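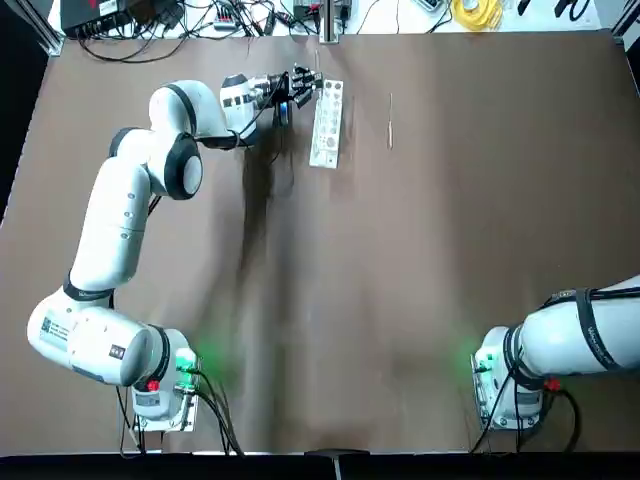
Pegboard and Dowel Handling Study: Call for Participants

Wimham Hand Function Unit, Cernoden site
Posted 4 October 2024

The unit is recruiting adults for a bench study of grip and placement. The study compares small manual tasks done with a perforated board and thin sticks of several lengths. Results will be used to revise the unit's timed placement test, last changed in March.

What the session involves

Participants sit at a covered table and work through 12 short tasks. Typical tasks are picking up a single stick from a flat surface, turning it end for end, standing it in a given hole, and moving it from one row to the next. Board angle and stick position change between tasks. Each task is done with the right hand and then the left. Completion time and number of drops are recorded.

One session lasts 62 minutes, including a break. A second session is optional.

Who can take part

- Age 18 or over
- Able to sit at a table for the full session
- Normal or corrected vision
- No hand or wrist surgery in the past 5 years

Left-handed applicants are particularly needed. Experience with assembly, sewing or instrument work should be stated on the form but is not required. Nails should be short. Rings, watches and bracelets are removed before the first task.

Payment and location

Payment is $62 per completed session, by bank transfer. Sessions are held in Room 227, Odukoya Building. Parking is at the Timis Street entrance. Ring the bell at the side door.

How to apply

Ask the front desk for form 227 or pick one up outside the room. Return it to Aishwarya Amin, study coordinator, with your dominant hand and preferred times marked. Questions on task design go to Ajith Devadiga. Places are assigned in order of receipt.

12 shares | 3 comments

marlow_t
Is the second session paid the same?

Aishwarya Amin
Yes, same rate. Tasks are in a different order.

pkessler
I had a trigger finger release in 2016. Sent the form in with a note.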